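Home | Stories | Try It | Ask Gaétan | Grown-Ups

We use cookies to remember your settings. OK | No thanks

Why do old books smell like that?

I love sticking my nose in an old book. My friend Kendra thinks it's weird, but she does it too! Some smell a bit like vanilla, some like almonds, and some like a damp basement (not my favorite).

Paper is mostly made from plants, usually trees. Wood has something in it called lignin — say it LIG-nin — and it helps a tree stand up tall and stiff. When paper has lignin left in it, air and light slowly change it. The page goes yellow, and tiny bits float off into the air. Your nose catches them, and there's your vanilla!
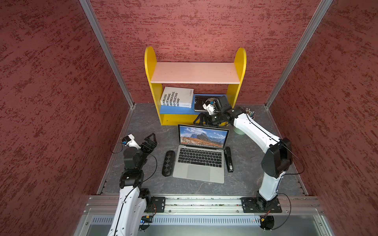

A brand-new book smells different, mostly of ink and glue. You'll have to wait years and years for the good stuff.

Want to try something? Cut a strip of newspaper and tape half of it under a piece of dark card. Leave it on a sunny windowsill for 3 weeks, then peek. Which half is yellower? Mine looked like weak tea!

Next time I'll tell you about bookworms, and they aren't really worms at all.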